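Chapter 7
Daily Care of a Two-Handed Cell

Senthil Suvarna and Hendrik Ndlovu

A robot cell with two hands needs more attention than a cell with one gripper. There are more joints, more cables, and two tools which must agree about where the work is. In this chapter we follow the cell at the Mistavow workshop through one morning of care, from the first look at the cables to the first part of the shift.

The work begins at the wrists. With the power off, the technician follows each cable by hand from the wrist up to the arm, and feels for hard places in the cover. A cable may lie in a loop over the wrist housing, but the loop must stay free when the wrist turns to its end position. After this the fingers are opened and closed slowly, one by one - never all together on the first movement.

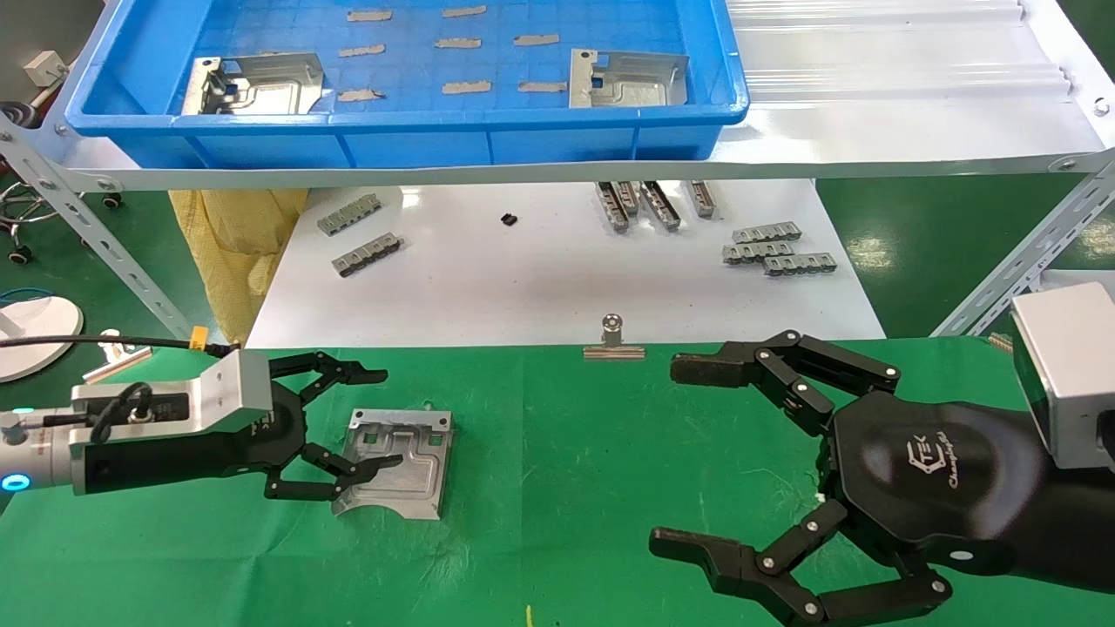 Page 658

When the hands have passed this check, they are brought low over the green mat and tried on a flat metal plate. A plate with a raised rim and cut-outs is a good test piece, as the fingers can find an edge in several places. Small parts, for example a binder clip, are tried later. Bars, rails and other stock stay on the white table behind the mat.

The cell at Mistavow has a counter for finger movements. At each 1,000 movements the technician writes the date and the free play of every joint in the cell book. One hand was once left until 1,018, and the entry shows clearly how the play had grown in the upper finger.

Section 7.1 explains how to measure this free play. Section 7.2 treats the camera at the wrist, its cleaning and its alignment. The reader should have the cell book from Chapter 6 at hand before going on.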